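Home Posts Workbench About Search

Teaching by hand, or so they say

14th March – 6 min read

I have spent most of this month's evenings driving a robot that doesn't exist through rooms that don't exist either, and I'd like to put down what I think of it before the enthusiasm of other people wears off on me.

Modupe Amadi got me into it. She had read the Draltach write-up, the one that says anybody can teach a robot a household job by simply doing the job while the software watches. You sit at your own desk, you take the controls, you do the thing properly, and the machine picks up the idea. She sent me a login and told me to stop complaining until I had tried it. So I tried it, and now I can complain with a clear conscience.

The setup is called Cluvel. It runs a simulated house, and you steer through it by remote control with two sticks and a row of keys. Each go is a demonstration. You get a line of instruction at the start ("go to the door", "go to the plant by the wall"), you carry it out, you press the key to say you are done, and it's saved. Our little group agreed to put in 300 of them between the four of us. I have done more than my share and I still don't steer well.

My first complaint is the word "simply". A door, for instance. I have been walking up to doors all my life and couldn't tell you how I do it. With sticks I have to think about it. I go too far left, I stop, I turn, I stop again while I work out which key I meant. All of that goes into the recording. As far as the training is concerned, a man hunting for the right key is part of how one approaches a door. 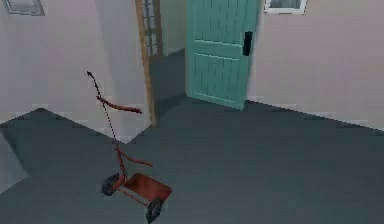
The red cart, with the green door standing partly open behind it.

I asked Lawal Bassey about the pauses, as he has been at this longer than any of us. He says you trim them. Fine, but then who decides what is a pause and what is care? I slow down on purpose near a door frame. A person would want the robot to do that. If you trim out every slow bit you end up teaching it to charge at things, and if you leave every slow bit in you are teaching it to dither. Lawal trims by eye. I have seen him throw away a run I was rather proud of.

The second complaint is that the four of us don't drive alike. Dede Kyei cuts corners and gets there fast. I go wide. Modupe backs up and lines herself up again if she doesn't like her angle. Put those together and ask a program to copy "the" way to cross a room, and what comes out is sometimes a path down the middle that none of us would have picked. I watched the trained version do exactly this with a chair last week. Dede goes left of it, I go right, and the copy went straight for the seat.

The answer I get to this is always more data. Odukoya, who make the training side of it, have a help page that says so in bold. Well, we had 300 and then the target became 708 – don't ask me where that number came from, it was in the shared sheet one morning and that was that. Doubling the number of people hunting for keys does not sound like a cure to me. I'd sooner have a small pile of good runs from one steady driver.

Then there is the house itself. The floors are one flat color all over. No rug with a curled edge, no dog, no shoes where somebody kicked them off. Every leg of every piece of furniture stays put. I understand why you would start there, and I did too, gladly, because I can't break anything. But I've read people claiming that a robot trained in a place like that is nearly ready for my kitchen, and they should come and see my kitchen.
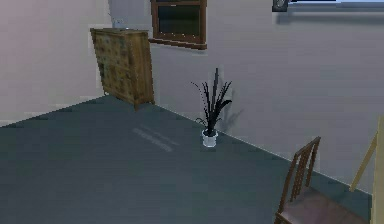
Do I need to be good with game controls to record useful demonstrations?
It helps a lot. Expect your first evening's runs to be practice, and keep them out of the training set.

In fairness, there was one evening I came round a little. We took six runs, all mine, all to the same spot, all recorded after I had warmed up. Lawal trained on only those and the copy did the job cleanly four times running. It even slowed down where I slow down. I was pleased, I'll admit it. Then he moved the starting point over by a short distance and it got stuck facing a wall – quite calmly, the way I do when I've lost track of which stick is which.

Modupe wants to try the Omex glove in May, where you move your own hand instead of pushing sticks. She says that will fix the pauses. I have said I'll believe it when I've worn it, and that I want my runs kept in a separate folder from Dede's.

Contact | Copyright, all posts by the author | Back to top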